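Play Kitchen Corner — progress report no. 3
Paucar Family Room / Flenenance small grants
Sent 23 February 2020
To: Pui-shan Cheng
From: Amarachi Nwosu

Sorry this is a few days behind, I was waiting on one last receipt from Gulus and then decided to send without it. Receipt to follow. Same order as the form: what got bought, what got done, what's late, what we need from you.

MONEY

Spent so far: $681. Left: $232. The biggest chunk was the kitchen itself, sink section and stove section bought as a pair from Gulus. Then the counter wood, then the play food, then screws, glue, sandpaper and a lot of small stuff that I've put on one line as "hardware." Can break it out if you need it broken out.

Nothing has gone over its line except delivery. Gulus charges for the second box even when both come on the same truck. I moved $58 from the "books and signs" line to cover it, which I beleive is inside what we're allowed to move without asking. Tell me if not.

KITCHEN

Sink and stove are together. White sink, the deep farmhouse sort with the front apron, and the gray faucet with the tall spout goes at the back on the ribbed drainboard. Lever is on the right side of it. White stovetop with the black grates to the right, wood strip between the two. Planter boxes along the back, teal, they were the one color everybody agreed on.

There is a flat tan panel in the bottom of the sink. Leave or take out, still deciding. For: the food doesn't end up so far down that a three-year-old has to hang over the edge to get it. Against: one more thing to wipe. Would like to settle that before May.

Food — we went with a small set on purpose. The last corner had two bins of it and it was all on the floor by ten o'clock. Now it's a plate, a carrot, a banana, garlic, corn, a few others that rotate. One plate out at a time. Board stays to the left of the sink so there's somewhere to "chop" and then somewhere to "wash," and the stove is last. Left to right. Kids who've used it so far mostly do go left to right, though some go straight to the stove and stay there, fine. 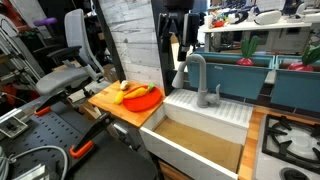 Pui-shan Cheng asked, when she read the draft of this section, whether the garlic is big enough for the under-threes, and whether the banana and the carrot come apart into pieces like the ones in the old set did. She'd also like the food washed on a schedule and the schedule written down somewhere other than in my head.

Answers. Garlic: it's the smallest thing we have and I haven't put it through the choke tester yet. Will do it this week, and until then it comes out for the over-threes only. Banana and carrot: one piece each, no velcro, no cutting sets bought with this grant at all. Washing: yes, fair. Fridays after close, soap and water, air dry overnight. I'll tape a sheet inside the cupboard door.

COUNTER

The butcher-block counter is the part I'm happiest with. We priced a new top from Evton and it would of eaten most of what's left, so we used wood we already had, sanded it and oiled it with a food-safe oil. Two coats. Third coat if there's time. Corners rounded over. It has a pale gray drawer front under it that goes well enough with the wall panel.

Wall panel is printed, weathered-plank look, whites and grays. Cheaper than real boards and no splinters. It hides the outlet too. 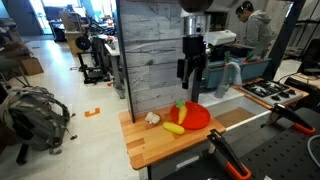 Plants are the other thing. Little green ones with red bases for the planter, and the children take them out and "plant" them again more or less nonstop, so they earned their money. I'd like a few more. Would come out of the remaining balance, not a new ask.

LATE OR NOT DONE

— Word cards for the food (carrot, corn, garlic, etc., three languages). Text is done, printing isn't.
— Parent sheet on pretend cooking and talking at home. Half written. The half that's written is too long.
— Fixing the unit to the wall. Brackets are here. Needs doing before we open the corner for longer sessions, so it goes first on the list.
— Second plate. Ordered red, supplier says back-ordered, no date given.

WHAT WE'VE SEEN

Short sessions only so far. More talk than at the old corner, espeically around who gets the plate. The carrot is the favorite by a mile. The garlic gets called an onion, an egg and once a tooth. A couple of grandparents sat down and joined in, which never happened when it was two bins on a rug — want to build on that, maybe a low bench.

NEEDED FROM YOU

1. OK on the $58 move.
2. OK to spend from the $232 on plants and a bench, with a quote sent first.
3. Whether the final report can be in May with the others or has to be its own thing.

Gulus receipt coming separately. Call if quicker, mornings are best.

Amarachi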